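Flatmont's old sewing hall gets its tables back

FLATMONT – People who learned to hem a skirt or frame a photograph in the back hall on Mollah Street will find the place much as they left it when it opens again in December, with the one big difference that there is finally something decent to work on.

The hall has been closed since spring, when the old plywood benches, most of them put in back in 1998, were judged too wobbly to keep. A few had been propped up with folded cardboard for so long that regulars knew which end to avoid if they wanted to cut a straight line. In their place the town has put in seven new worktables, each with a marble-patterned top, and a good many of the people who stopped by for a first look this month could not resist running a hand across one.

Efraín Castaño, who has run the hall's evening classes for longer than he cares to add up, picked the tops himself after a long afternoon at the Serero showroom, where he says he changed his mind at least four times and drank far too much of their coffee.

"I wanted something a little bit pretty," Castaño said. "You spend three hours bent over a quilt block or a model airplane, and you are looking at that tabletop the whole time. Plain gray would have been cheaper, and I did think about plain gray, but then I went home and thought about it some more."

The tables came from Poro, a small furniture shop on the north side of town, and the bill was covered by a mix of class fees, two bake sales and a gift from a former student who asked that her name be left out of it. Castaño is also keeping a handful of the old stools, which he sanded over the summer on his own back porch – his neighbors, he said, were very patient.

Classes will keep to their usual evening hours, starting at 6:30, and the hall can now seat up to 165 people on open nights if the folding chairs come out along the walls. The beginners' quilting group is already full, though Castaño says it is always worth calling, as somebody's plans generally change. Bookbinding, clock repair and the very popular card-making evening still have room.

He has just one request for returning students, and he made it more than once: please use a cutting mat. The old benches were scored from end to end with blade marks, and he would like the new tops to go a good long while before they get their first.

Soft beige, gray and cream run together in swirls across the tabletop, a pattern Castaño likens to milk going into coffee.

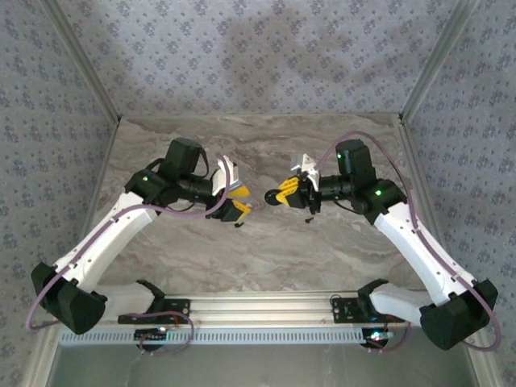 How to sign up

Forms are at the front desk and at the Flatmont library. Returning students do not need to register again but should check that their phone number is current. Bring your own scissors.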